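Introduction to Digital Imaging
Handout 6: Raw Files, Working Color Spaces and Output

Course coordinator: Aušra Jõgi
Laboratory instructor: Máté Takács
Issued 1 October 2020

6.1 Purpose of this handout

This handout accompanies the sixth lecture and the laboratory session that follows it. Students are expected to have read it before the laboratory. It covers the handling of raw files from import to delivery, the choice of a working color space, and the preparation of files for screen and print. Cataloging and keywords were treated in Handout 5 and are mentioned only where they affect editing.

6.2 What a raw file contains

A raw file holds the values recorded by the sensor, together with metadata and, in most cases, an embedded preview in JPEG form. On the great majority of cameras each photosite records light through a single filter, either red, green or blue. The full color image is produced by interpolation, a step known as demosaicing. Different converters use different methods, and two programs will therefore produce visibly different results from the same file, particularly in fine texture and along high-contrast edges.

White balance is stored in a raw file as an instruction and is not applied to the sensor values. It may be changed later without loss. In a JPEG file the white balance has already been applied and the data reduced to eight bits per channel, so a large correction is likely to cause banding or clipped channels.

The histogram shown on the back of the camera is normally computed from the embedded preview. It reflects the picture style selected in the camera and can suggest that highlights are lost when they remain recoverable in the raw data. Students should set a neutral, low-contrast picture style when exposure is critical.

6.3 Order of corrections

Most current converters apply corrections in a fixed internal order, whatever the order in which the sliders are moved. A consistent working sequence is still recommended, as each decision affects the judgment of the next.

Begin with the lens profile and any geometric correction. Set white balance from a neutral reference where one was photographed. Adjust overall exposure, then highlights and shadows. Contrast and local adjustments follow. Color adjustments to individual hues should be left until tonal work is complete. Capture sharpening and noise reduction are judged at full magnification. Output sharpening belongs to the export stage and is discussed in 6.5.

Adjustments are recorded as instructions, in a catalog or in a sidecar file. Students moving work between the laboratory and their own computers must carry the sidecar files with the originals. Work submitted without them cannot be assessed for process, and marks for that component will be withheld.

6.4 Working color spaces

A color space defines which colors the numbers in a file refer to. The three spaces used in this course are sRGB, Adobe RGB (1998) and ProPhoto RGB.

sRGB is the smallest and is the safe choice for web delivery. Adobe RGB extends further into greens and cyans and suits many print processes. ProPhoto RGB is large enough to contain nearly everything a camera can record, though part of its range lies outside human vision. Files in ProPhoto RGB should be kept at 16 bits per channel. At eight bits the steps between neighboring values are wide enough to appear as banding in skies and other smooth gradients.

Assigning a profile and converting to a profile are separate operations. Assigning leaves the numbers unchanged and alters their meaning, so the appearance of the picture changes. Converting alters the numbers in order to preserve the appearance as far as the destination allows. Confusion between the two is the most frequent fault in submitted work.

Saturated reds and oranges deserve particular attention. The red channel can clip while the combined histogram still appears well placed, and the subject then loses its texture. Examine each channel separately before increasing saturation.

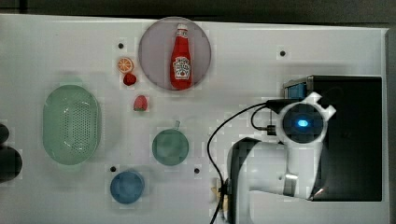
6.5 Export and output sharpening

For screen delivery, convert to sRGB, resize to the required pixel dimensions, and apply output sharpening after resizing. Embed the profile. JPEG quality should be set to 70 for coursework proofs, and each proof must be smaller than 500 KB.

For print delivery, the laboratory printer accepts 16-bit TIFF files with an embedded profile. Soft proofing should be carried out with the profile for the paper in use, first with relative colorimetric intent and then with perceptual intent. Note which was chosen and why.

6.6 Laboratory exercise

Work individually. The source files are in the course folder named Drarkham.

1. Develop the supplied raw file in two different converters, matching overall brightness as closely as possible.
2. Export both versions as 16-bit TIFF files in ProPhoto RGB.
3. Convert a copy of each to sRGB, and assign sRGB to a second copy without converting. Compare the results.
4. Write a short account of the differences in fine detail, highlight recovery and color.

Submit the exported files, the sidecar files and the written account to Indrek Eglītis by the end of the following teaching week. Questions about access to the laboratory computers should be addressed to Máté Takács.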